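O orçamento

Quando me deram a folha de cálculo, a linha já lá estava: "braços, par, 2". Dois pares ou dois braços? Perguntei à contabilidade e a contabilidade perguntou-me a mim. Foi assim que fiquei responsável pelas compras do laboratório de cozinha, eu, que em casa demoro três semanas a escolher uma frigideira.

A Prestimach mandou proposta primeiro, muito bonita, com capa e tudo, e um preço que me fez fechar o portátil e ir beber água. A Luvberg era mais barata, mas cobrava à parte os cabos, as câmaras, a formação e (juro!) a palete. Liguei para lá.

— E a palete volta para vocês?

— Não, a palete fica com o cliente.

— Então estou a comprar uma palete.

— Está a adquirir uma palete, sim.

Pus a palete na folha. Cento e tal linhas depois já tinha uma coluna só para parafusos e outra para coisas que me tiravam o sono, e a segunda era maior. O meu chefe queria um número redondo para fevereiro. Eu dizia-lhe que os números redondos eram os da Prestimach, e ele suspirava e ia-se embora pelo corredor com a caneca na mão.

Faltava a louça. Parece coisa de nada, mas experimentem justificar pratos numa rubrica de equipamento! Escrevi "consumíveis cerâmicos" e veio devolvido. Escrevi "peças de ensaio" e passou à primeira. Acabei por ir eu à loja, com o cartão da empresa, e trouxe o que me apeteceu — pássaros, bolinhas, riscas, tudo diferente. A senhora da caixa perguntou se era para casa nova. Disse que sim, era mais fácil.

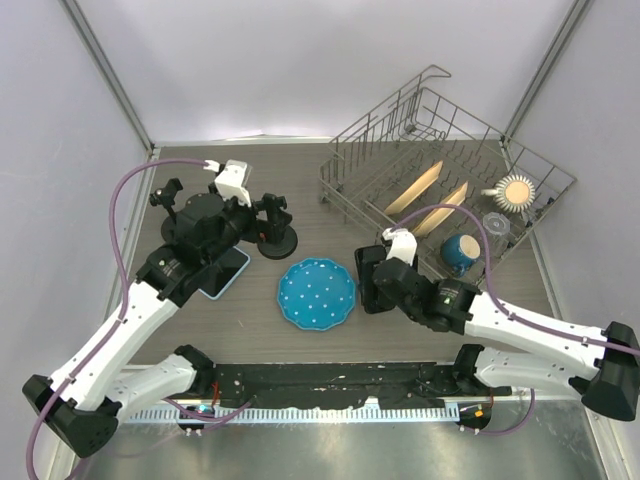
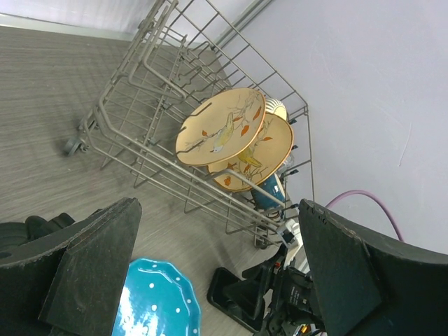 Tudbridge, 28 de julho de 2026

Escrevo isto sentada num banco ao lado da célula, com a folha de cálculo aberta nos joelhos, porque amanhã tenho de dizer se compramos a segunda ou não. O prato azul está na mesa. O escorredor está atrás, no seu canto, com os outros pratos de pé, e eu dou por mim a torcer pelo prato azul como quem torce por um cavalo.

A segunda célula custa o mesmo que a primeira, menos a formação e mais um transporte que a Khosravi jura que não consegue baixar. Pedi-lhes 100 euros de desconto, só por princípio. Ofereceram-me um saco de pano. Voltei a pedir e ofereceram-me 2 sacos de pano.

Depois há a rubrica dos imprevistos. Pus 2000 euros e o meu chefe riscou.

— Imprevistos de quê?

— Se eu soubesse, punha noutra linha.

Ele ficou a olhar para a calha preta da frente, toda lascada, e eu fiquei a olhar para ele. Passou o dedo por uma das falhas na tinta. Depois pegou na caneta e voltou a escrever os 2000, com uma letra muito pequenina, como se assim gastássemos menos.

Agora estou sozinha com isto e falta-me preencher o campo da justificação, que tem um limite de caracteres ridículo. Já escrevi "aumento de capacidade" e apaguei. Já escrevi "porque um escorredor não chega" e gostei tanto que quase deixei ficar. Na minha cozinha também há louça à espera desde ontem, e para essa não há rubrica nenhuma.

Escrevo "aumento de capacidade" outra vez. Acrescento uma palete. Carrego em enviar e vou buscar o casaco.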